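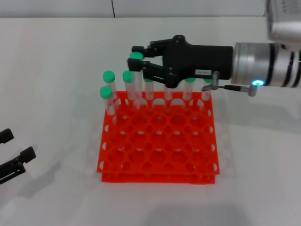
Tuesday, April 21, 2020

Shift 06:30 to 14:30. Sample intake 300 tubes, all through by 13:50. Repeat list: 2.

Third week with the arm doing the rack transfers. The settings from March are still in use, apart from the approach height, which I raised again this morning. With the old value the fingers came down too close to the neighbouring caps. The grip point stays high on the tube, just under the cap. Lower down would hold better, but the fingers need room between tubes and the full racks do not give it.

Hand transfer used to take two of us most of the morning. One read the number aloud, the other moved the tube and ticked the sheet. Now the sheet is gone and so is the reading aloud. The room is much quieter. I had not expected to miss the talking, and I am not sure that I do, but by ten o'clock I noticed I had not spoken since putting my coat away.

My own work has moved to either end of the run. Before it, I check that every cap is screwed down and every tube sits straight in its hole. After it, I go through the exceptions. A cap left a quarter turn loose was never a problem for a person, who tightened it without thinking. The arm lifts whatever it is given. I now check caps with finger and thumb, left to right, and my right thumb is sore.

Limevix want the line at 500 a day by summer. The arm can do it. Intake cannot, as labels still arrive in three formats and the Skudlow ones peel when cold. I wrote this in the weekly note and was asked to put it in a table.

Stop at 11:12, tube 129. Arm halted with the tube part raised and waited for a reset. Nothing dropped. Log says force limit. I think the tube was tight in the hole, though it came out easily by hand. Ran the rest of the rack at lower speed without a repeat. Will ask Gbeho whether their racks have the same hole size as ours — the drawing says so, but the drawing is old.

The rota has changed as well. Early shift is down to one person on transfers, and the second post goes to the Lusmont bench from next week. It was presented as a temporary arrangement. The training sheet for that bench is nineteen pages long, so I doubt it. The work there is better, mostly measuring, and I have put my name down.

Wrists fine today. In January they ached every evening.

Tomorrow: wipe down finger pads before start, recheck approach height with a full rack, order caps, finish the table.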